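Ullwood Community Forum > Health and Wellbeing > Stitches, scars and what to put on them

ClettyLyons
Joined: January
Right. I had a lump taken off my shoulder (harmless, they tell me, and about as interesting as a pickled egg) and I now own a scar the length of my thumb. The leaflet says keep it clean and dry for two days and then "care for the area as normal". I have never cared for my shoulder in any way, so I don't know what normal would look like. My neighbour says vitamin E oil. My sister says honey. The man in the chemist said silicone gel and then told me the price, and I had to hold on to the counter. What do people use?
Cletus

padora_pat
Silicone. Gel or sheets, doesn't matter, whichever you'll keep up with. You don't start until it has closed over and the scabs have gone, mind. My hip scar was purple for months and now I have to hunt for it.

Marrowfat
Do nothing. I have eight scars of various sizes, all of them neglected, and they have all gone white on their own. The skin was mending itself before there was a shop to sell it anything.

padora_pat
You've also told this forum you set your own toe with a lolly stick, so I'm taking your advice in that spirit.

Marrowfat
It's a perfectly good toe.

songthrush_8
Please not the vitamin E. I rubbed it on my knee every night and came up in a rash that was worse than the original operation. The practice nurse sighed at me. She said it's a common one, people react to it, and plain unscented moisturiser would have done the same job for a fraction of the money. The massage is the useful bit: small circles, firm, a few minutes twice a day once it's properly healed. Suncream as well, even on grey days, or it goes brown and stays brown.

ClettyLyons
Suncream on my shoulder in Ullwood. I'll alert the neighbours.

Sveva M
Retired theatre nurse here, for what it's worth. Songthrush has it mostly right. How a scar ends up depends a good deal on things you can't buy: where it is on you, how old you are, whether your family scars thickly, which way the cut runs compared with the natural creases. Shoulders and breastbones are the awkward ones, I'm sorry to say, as the skin there gets pulled about all day. So Cletus, stop lifting things for a few weeks. The gel can wait until you've managed that.
Sveva Mancuso

ClettyLyons
Define "things".

Sveva M
If you have to ask, it's too heavy.

Elum_Road_Ron
Honey! My gran swore by it. Manuka if you're flush, otherwise whatever's in the cupboard.

Sveva M
Not out of the cupboard, please. There are sterile honey dressings and they have their uses, but somebody who has seen your wound ought to choose one for you. A jar that's had a toast knife in it is another matter.

Elum_Road_Ron
Gran lived to 100.

Marrowfat
Was she covered in honey at the time?

Elum_Road_Ron
I found an old book of household remedies at the Elum jumble sale, reprint of something from 1623 according to the cover, and it recommends goose fat, wine and a prayer. I only mention it as two of those I'd have in anyway.

padora_pat
Can we get back to stitches? Nobody has asked what sort he's got. If they're the dissolving kind he may get the odd end poking out, and he mustn't pull it. I pulled mine. It was like starting on a jumper.

ClettyLyons
They said dissolving. There is an end poking out. I was going to have a go at it with the nail scissors after tea.

Sveva M
Leave it. If it's catching on your shirt, put a bit of dressing over it and ring the surgery, and they'll snip it for you. A thread end by itself is nothing to fret over. Ring them the same day if you get spreading redness, heat, pus, a smell, a temperature, or pain that's getting worse instead of better. Same if it starts to gape.

People do get very taken up with the stitching, as if a neater row were bound to mean a neater scar. It helps, of course it does. The edges want to meet without being strangled, and a stitch pulled too tight leaves its own little marks down each side, like a railway line on a map.

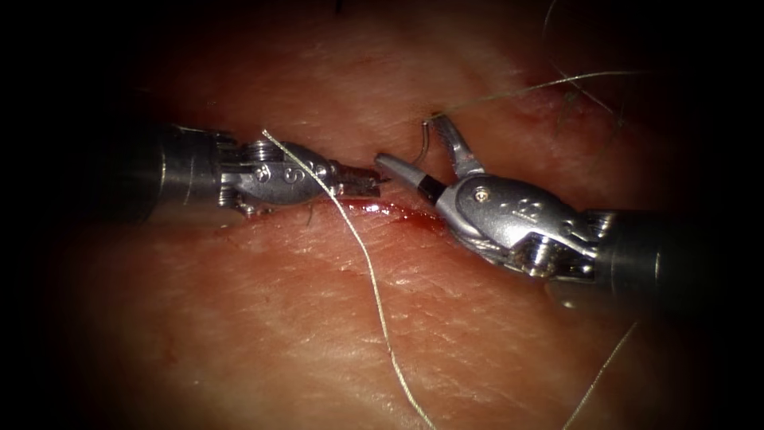 After that it's mostly time. A scar goes on changing for a year or more, sometimes two, and the stage where everyone panics is the second or third month, when it's often redder and lumpier than it was at the start. That's when they go out and spend money. Then it calms down, as it was going to, and the cream gets the credit.

Marrowfat
So, do nothing. Thank you.

Sveva M
Moisturise, massage, keep the sun off and don't lift. That's four things, Marrowfat.

songthrush_8
I still think silicone is worth it if you scar lumpy. My sister had a raised one on her chest and the sheets flattened it nicely.

Sveva M
I'd agree with that. It has the best backing of anything on the shelf. I only object to people buying it for a scratch.

padora_pat
3000 views on this thread and I'm fairly sure most of them are Ron looking for a mention of goose fat.

ClettyLyons
Update. Rang the surgery on the thread end, they'll look at it next week. Nail scissors are back in the bathroom. I've bought a tub of plain moisturiser and I have told my wife I'm not allowed to lift anything. She'd like to know who this Sveva is and whether she would put it in writing, with an end date.

Sveva M
Six weeks, unless the surgery says different. He can still wash up.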